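How to Clear and Reset a Kitchen Counter

A counter that gets used every day fills up slowly, and most of what is on it has a reason to be there. The job is to decide which things need to stay out. Set aside 41 minutes the first time. After that it goes faster.

Start with the appliances. Unplug the toaster, let it cool, and empty the crumb tray over the trash. Do the same with the toaster oven. Wipe under both before you put them back, and keep the cords away from the sink. Take anything off the top of the toaster oven before you turn it on, dish towels included. 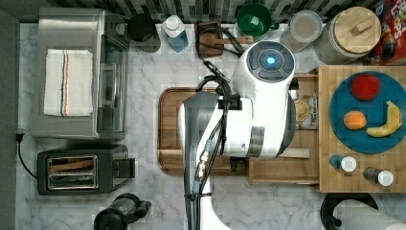
Next, work along the back edge. Mugs go back in the cabinet. Canisters and jars can stay if you open them at least once a week. Cereal boxes do better in a pantry, where the bag can be rolled down and clipped. Wipe the backsplash while that strip is clear.

Marble needs a mild dish soap and warm water. Do not use vinegar or lemon on it, as acid leaves dull spots. Dry it with a soft cloth.

Wood cutting boards should be washed by hand and stood on edge to dry. Oil the board and any butcher block when the surface looks pale, and leave the oil on overnight.

Put fruit on a plate or in a shallow bowl so you can see when something is going soft. Spices keep longer in a drawer, away from the stove.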